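Tracey Clegg
Sorting clothes before the cold comes. A thread, because my sister asked me for the method and I do not want to type it for her two times. 1/

Every year in autumn I take all the trousers, the hoodies and the sweaters out of the cupboard and decide which ones stay, which ones go to the Sowerby clothing swap, and which ones become rags. This year the green pile is the biggest. I did not know I am a person who likes green so much. 2/

First rule: trousers must lie flat before you fold them. I was folding in the air for many years, holding them under my chin, and they always came out crooked. A long table is much better. If you have only a bed, smooth the blanket first. 3/
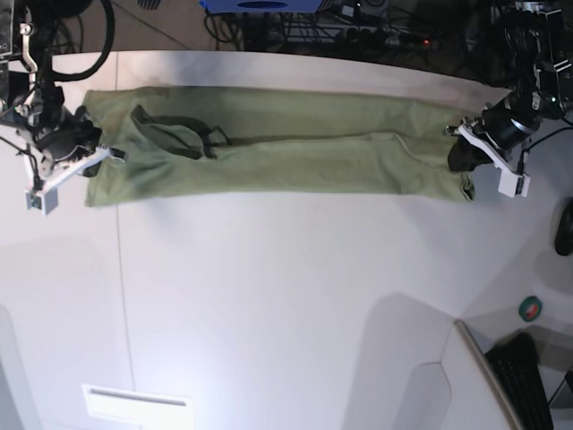 Grundalness, October 6, 2018
Olive green pants, one leg laid along the other, with the cord still lying on top in a loop. The creases near the middle are the ones I mean when I say "smooth with the palm". Go from the middle to the ends, slowly, and do not pull on the hem, or one leg becomes longer than the other and you must start again. 4/

About the cord. My mother always tied it in a bow before folding. I prefer to tuck it inside the waist, so it makes no lump in the pile. Liam Tapley wrote to me that he pulls his cords out completely and keeps them in a jar. Liam, how do you put them back? With a safety pin? Please tell, I would like to know. 5/

After smoothing I fold in half, then in three. The parcel should stand on its edge in the drawer like a book. If it falls over, it is folded too loose. My drawer is 40 cm wide and 10 pairs stand in it nicely, but only if I don't put the jeans there too. 6/

Someone asked if I iron before storing. No. I iron when I am going to wear the thing, and for house trousers not even then. My colour rule is also simple – dark at the back, light at the front, so in the dark morning I can find something without the lamp. 7/

Now the soft things. They are more difficult than trousers, as they do not keep any line. You make a nice fold, you turn around for the scissors, and it has opened itself again. For thick cotton I don't press at all, I only roll it from the bottom to the neck and put it with the roll facing down. 8/

Please look for small tags before you give anything away! Those little plastic loops stay on clothes for a long time, and they scratch, and a small child can put one in the mouth. Cut them with nail scissors. Don't pull with your fingers, because in a soft knit it can leave a hole. I have learned this on my favourite grey sweater. 9/
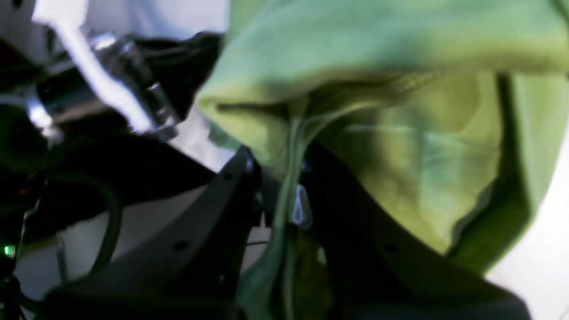

WHAT TO LOOK FOR
A white plastic loop on a narrow green strand, just like the ones I was writing about. It is very easy to miss such a thing when the cloth is bunched up. I go along every string and every seam with two fingers, also inside the hood if the thing has one. 10/

For the swap: Lanying Ding is collecting until the first week of November. Clean things only, please, and pairs tied together. She asked me to say that buttons can be missing but zippers must work. Last year the swap had 300 pieces on the tables and I think half of them were children's pyjamas. 11/

If you are giving trousers, write the size on a piece of paper and pin it to the waist. The printed labels wash out and then people are holding trousers against themselves all afternoon. Use masking tape if you have no pins – it comes off without marks, at least on cotton. 12/

Jordan Kershaw wants to know where I bought my drawer dividers. They are from Pridel, a pack of four, and to be fair they are a little bit flimsy. A cut shoebox does the same work and is free. I keep the dividers only for the socks now. 13/

Moths: I put cedar blocks between the wool things. When the smell is gone, rub them with fine sandpaper and it comes back. Lavender I don't like, all my scarves smelled like my aunt's car. For cotton you don't need any of it. 14/

Still on my list: the winter coats, one bag of scarves, and a box from the basement with only "misc" written on it, in my own handwriting. I will open it tomorrow with a cup of tea. If there are more green trousers inside, Lanying will get them. 15/15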